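소파에 걸쳐 둔 옷, 옷걸이 스탠드로 옮기는 법

정리 글을 보면 스탠드 하나만 들이면 거실이 달라진다고들 한다. 나는 그 말을 별로 믿지 않는다. 스탠드를 산 집의 절반은 소파 위 옷더미가 스탠드 위 옷더미로 바뀔 뿐이다. 그래도 얇은 면 상의 한두 벌이라면 쓸 만한 방법이 있어서 적어 둔다. 코트나 젖은 빨래에는 맞지 않는다.
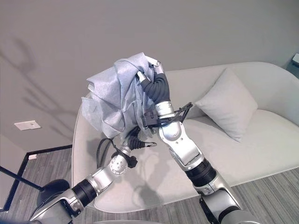

## 1단계. 집어 들기

소파 등받이에 뭉쳐 둔 얇은 천은 어디가 목이고 어디가 밑단인지 바로 보이지 않는다. 그대로 들면 주름째 딸려 온다. 한쪽 끝을 잡고 다른 손을 밑에 받친 다음, 늘어진 자락부터 찾는다. 자락을 따라 올라가면 대개 옆선이나 어깨가 나온다.

세게 터는 것은 권하지 않는다. 주름이 펴진다는 글이 많지만 내 옷에서는 차이를 못 느꼈고, 밝은색 소파에 보풀만 떨어졌다.

## 2단계. 위쪽 찾기

- 목둘레를 찾아 위로 올린다.
- 소매가 안으로 말려 있으면 걸기 전에 빼낸다.
- 쿠션은 치우지 않아도 된다. 옷을 소파에 다시 내려놓지만 않으면 된다.

공중에서 찾기 어려우면 좌석에 펼쳐도 되는데, 그러다 보면 거기 그대로 두게 된다. 나도 여러 번 그랬다.

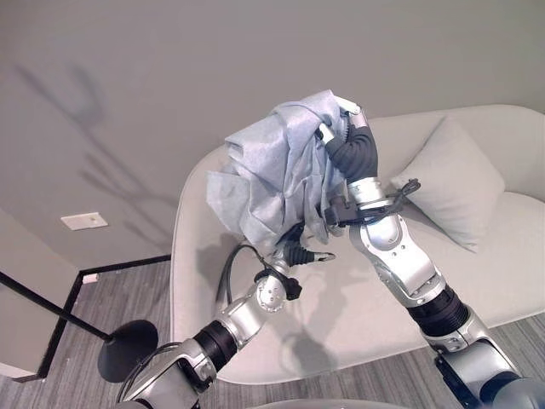 Zikach 님 댓글: 저는 이 단계가 제일 쓸데없다고 봅니다. 어차피 내일 다시 입을 옷인데 목둘레까지 찾을 일인가요? 그냥 고리에 던져 걸고 9개월째 잘 삽니다.

내일 입을 옷이면 맞는 말이다. 다만 며칠 걸어 둘 옷이라면 아무 데나 걸린 자리가 뾰족하게 튀어나온다. 고리 끝이 둥글어도 얇은 면에는 자국이 남았다.

## 3단계. 걸기

1. 고리 하나에 한 벌만 건다.
2. 목둘레 안쪽이나 어깨 솔기가 고리에 닿게 한다.
3. 손을 떼고 밑단을 본다. 한쪽이 길게 처졌으면 위쪽이 접힌 채 걸린 것이니 다시 건다.
4. 소맷단을 당겨 편다. 골지 소맷단은 접힌 채 두면 모양이 잘 안 돌아온다.
5. 카펫 위에 세운 스탠드라면 기둥을 살짝 밀어 흔들리는지 본다.

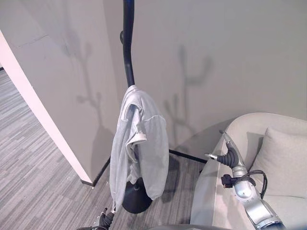 *스탠드에 걸친 연한 청회색 면 상의. 밑단 좌우 길이가 다르다.*

밑단이 이 정도로 어긋났다면 나는 다시 건다. 고리 위치가 애매해서 기둥에 걸쳐야 한다면 차라리 어깨 모양 옷걸이에 끼워서 거는 편이 낫다. 1,000원짜리면 충분하고, 미끄럼 방지 코팅이 된 비싼 것과 비교해도 면 티셔츠에서는 나은 점을 찾지 못했다.

스탠드에 두는 옷은 두 벌까지로 정해 두었다. 세 벌째가 올라오면 제일 아래 것은 옷장이나 세탁 바구니로 간다. 이 규칙도 목요일쯤 되면 자주 깨진다.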